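About Studine

Studine is an architecture and interiors practice specializing in parking structures, transit buildings and the public spaces that connect them. The firm was founded by Toshiko Katayama, who continues to serve as design principal.

Our work covers facade design, material selection, wayfinding and construction administration. We join most projects at the concept stage and remain with them through final inspection — an arrangement our clients have come to expect.

Recent commissions include the Davalent Garage, an 800-stall facility with retail space at street level, and the renovation of Abreu Terminal, completed in 2 phases while the building stayed open to passengers. The Dreresico precast system, developed in our own office, has been used on seven structures to date.
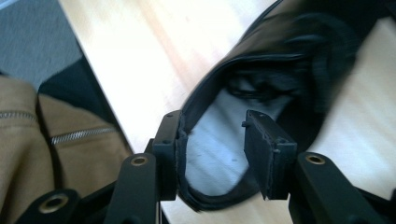 Black stitched edging and a pale lining, seen close up.

Studine welcomes inquiries from owners, contractors and public agencies. Portfolio reviews for prospective staff are held each April.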